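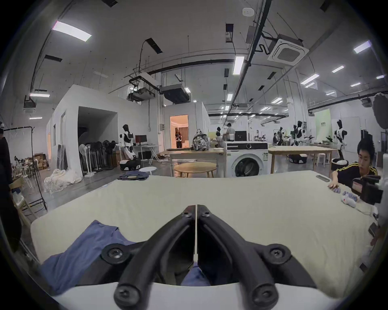 About the Reltow Robotics Club

We're a student club that teaches robots to do housework. Laundry, mostly! It sounds like a small ambition until you've watched a very expensive machine spend a whole evening failing to pick up a sock, and after that it starts to feel like the most interesting problem in the world.

Reltow is open to anyone studying at the college, on any course and in any year. Plenty of our members do engineering or computing, but we also have people from textiles, nursing and music, and they've been brilliant. A textiles student will look at a crumpled shirt and see where the seams want to go. The rest of us see a lump.

How we began

The club grew out of an evening class run by Faith Kioko, who still leads our sessions. The class was meant to last one term and cover the basics of motors, sensors and control. By the end of it the group had built a clumsy little arm called Ekov that could push a tea towel across a desk (and, on a good day, off the far side of it). Faith asked who wanted to carry on, and enough hands went up that the college found us a proper room.

Ekov has been rebuilt 7 times now and hardly a screw of the first version is left. We still bring it out for open evenings, and new members still learn to solder on its spare boards.

What we work on

Our main project is called Prullent. The aim is for a robot to take a garment from a pile, lay it on a table, smooth it out, fold it and set it aside. Clothes are hard for robots because they never lie the same way two times running. A mug is always mug-shaped, but a jumper could be anything.

So we show the robot what to do, over and over. One of us works with a hand-held gripper, two fingers and a handle, and does the job the way the robot would have to: pinch, lift, shift, let go. The recordings go into our training set. Last year we passed 3,000 recorded folds, and we had cake.

It takes a bit of getting used to. Your own hands are full of clever tricks you've never noticed, such as rolling cloth between finger and thumb to find the edge, and with the gripper you lose nearly all of them. Most people are hopeless for the first session and rather good by the third.

The other strand is what we call the Chowdhury runs, after the street where we first tried them out in a borrowed flat. These are whole chores from start to finish: opening the washing machine, getting the load out, carrying it to the table, sorting it. They're slow and things go wrong in the middle, and the write-ups afterwards are some of the best reading in our shared folder.

Our workshop

The room is big, bright and never quite tidy. We've got humanoid robots, wheeled bases, long workbenches, a washing machine, a clothing rack and a padded table for handling cloth. There are desks with monitors for the coding side, and a row of standing fans that earn their keep in June.

People drift between jobs in a session. You might spend the first half at the table with the gripper and the second half squinting at somebody's code, or go the whole evening doing nothing but checking recordings with a mug of tea. All of it counts.

Competitions

We enter 2 competitions a year. One is a folding challenge between colleges, timed and judged on neatness, and the other is an open day where teams set each other tasks. We came third in the folding challenge last time out, beaten by a team whose robot did lovely collars. We've been working on collars ever since.

Members who don't fancy competing are very welcome to come along and cheer, or to help with the van. There is always a lot of packing.

What a new member does

Your first few sessions are spent with someone who knows the kit. You'll learn how to switch a robot off before you learn how to switch it on, how to move safely near one, and how to label a recording so that other people can find it. After that you choose a strand, or carry on sampling for a while – plenty do.

You don't need to be able to code. Quite a few of our members wrote their first line here. You don't need to buy anything either, though old clothes are always useful: shirts, towels, baby grows, odd socks, anything clean. Stretchy fabrics are the current favourite because our robots are so bad at them.

Please wear flat shoes, tie long hair back and leave scarves on the hooks by the door.

Joining and visiting

New members can start at any point in the term. Ask at the college reception for a Reltow form, or just turn up at the start of a session and find Faith. If you'd like to look round before making up your mind, visitors can sit in on a session and have a go with the gripper.

School groups are welcome too. We take 3 visits each term and they book up early, so teachers should get in touch well ahead and tell us the age of the group.

Page last updated 21 January 2018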